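Dillow: A Small Planner for Two Arms That Share One Table
Student project report, April 7, 2020

Summary

Dillow is the motion planning and task layer I wrote for a two-arm bench setup. I began with a modest goal, which was to stop the arms from asking for the same bit of air at the same moment, and the project grew from there into something that can also put a plug into a power strip. This report covers how the software is built, what I measured, and what I would like to have working by June.

Why a new planner

The lab's older tool, Irik, plans each arm by itself and then checks the two paths against each other afterward. It is a lovely piece of code and I learned a great deal from reading it, but when the check fails it simply throws both paths away and starts over. On a crowded table it can spend a long time starting over. I wanted something that would keep the good path and ask only the other arm to wait or go around.

How Dillow works

Each task is written as a short list of steps, such as "reach", "grasp", "align" and "insert". Every step claims a region of space before it runs and gives it back when it finishes. If the other arm already holds that region, the step waits, and if the wait goes on too long the planner looks for a detour. The claims are plain boxes, a bit bigger than they need to be, and I spent a whole week feeling guilty about that before deciding that simple boxes were easier to debug than clever shapes (I still think so).

Perception comes from a module called Shin, which takes the view from above the table and returns a pose for each object it knows. I retrained it on 300 labeled images. It does well on white strips against the brown tabletop and much less well on clear plastic, where the reflections pull the edges around.

The insert step

Inserting a plug was the hardest part by far, and also the part I enjoyed most! Shin gets the gripper close to the socket, but close is a long way from in. So the last stretch is handed to a small controller that lowers the plug gently, feels for contact, and moves in a slow spiral until the resistance drops. The control loop runs at 100 Hz. I tried a slower loop first and the plug tended to skate across the face of the strip.

The other arm stays folded back during this step. Dillow could in theory let it work elsewhere, but any shaking of the table showed up in the contact readings, and I decided to be patient.

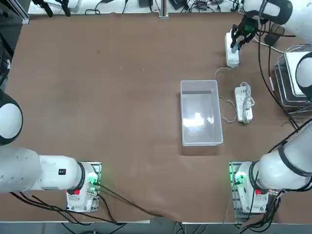
Results

I ran 20 insert trials with the final settings, and 6 of them failed. Most of the failures began with a poor grasp, with the plug tilted in the fingers before it ever reached the strip. The claims held up nicely, and in none of these trials did the arms block each other.

What is left to do

Before June I would like to add a check on the plug's angle after grasping — that alone should save several of the bad trials — and to let Shin report how sure it is about each pose. The task files also need a proper editor. At the moment they are text files with strict spacing, and I have lost more than one afternoon to a missing space.

The code is kept in the Ultness project folder along with the task files and the trial logs.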